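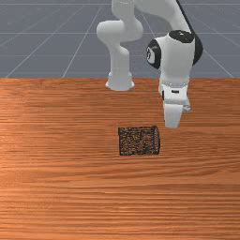

Faults and Failures in Automated Handling
Handout 6: The success rate that wasn't

Read this before the seminar and bring your own notes on the Canusora log. We will not go through the log line by line in class.

Background

Plarmont wanted a pick-up routine for small open boxes, and wanted it tested in simulation before anyone went near a real cell. The work was given to a small group under Celina Adamczyk. They used a simulator called Canusora and a scoring script called Disoment, which read the state of the simulated world at the end of each run and wrote down "success" or "fail". The report came out in January 2019. It gave 2329 runs, a very low failure count, and a recommendation to move on to hardware.

I have read a good many reports like it. The first thing I look for is what the script was told to call a success, and in this one it was on page 31, in a footnote.

What went wrong

Disoment marked a run as a success if the box ended up higher than it began. It did not ask whether the fingers were on either side of the box, or how long the box stayed up, or what it was doing on the way. In 1511 of the runs the fingers closed partly inside the wall of the box. The contact solver then pushed the two bodies apart in a single step, the box shot upwards, and the script happened to look while it was in the air.

So the box was thrown and the throw was scored as a lift. On screen, at normal speed, it looked like a quick pick-up followed by a blank table and a reset. The group had watched plenty of these. I don't blame them much for missing it at that speed, but I do blame the practice of watching at that speed and calling it a check.

Approach direction

The routine had two approaches, from above and from the side. The report pools them. Once the runs are split, most of the bad contacts belong to the side approach, where a small error in height or angle puts a fingertip into the wall instead of past it. 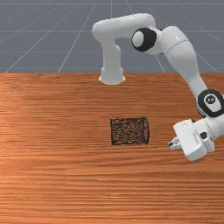
Fig. 1. Side approach in simulation, fingers slightly open and pointing towards the dark box.

Look at a still like this and ask what you could sign your name to. The arm has a plausible pose and there is a strip of bare wood between the fingertips and the box. You can't read off the contact settings, the friction, the mass of the box or the time step. A tidy render tells you that the renderer works.

The box itself deserves a question too. It was drawn with a mesh-like surface, but the collision shape was a plain solid block with the top filled in. Any claim in the report about gripping "by the rim" is therefore a claim about a rim that the physics did not contain. Yüksel, who reviewed the work for Plarmont, raised this and was told it would be dealt with later — I have found no sign that it was.

The proposed fix

The group halved the time step, added a limit on the speed of separation, and ran the test again for 600 runs. The throws stopped. The new report calls the problem solved.

I'd be slower to say so. A speed limit hides the symptom very well. If a finger is still sinking into the wall and the box now eases out politely, the grasp is as bad as before and harder to spot. Nothing in the second report gives the depth of overlap at first contact, and that is the one number I wanted.

Safety note

The recommendation to move to hardware was made on the first set of figures. A real finger does not sink into a real wall. It pushes, and something bends, slides or breaks. Keep the force limit on and stay outside the guard for the first runs of any routine that has only been tested in simulation, whatever its score.

For the seminar

Write your own rule for success, in one sentence, then describe a bad run that would still pass it.

Say which values you would log at first contact, and at what rate.

Find the place in the first report where splitting the runs by approach would have shown the fault. It is earlier than the authors suggest.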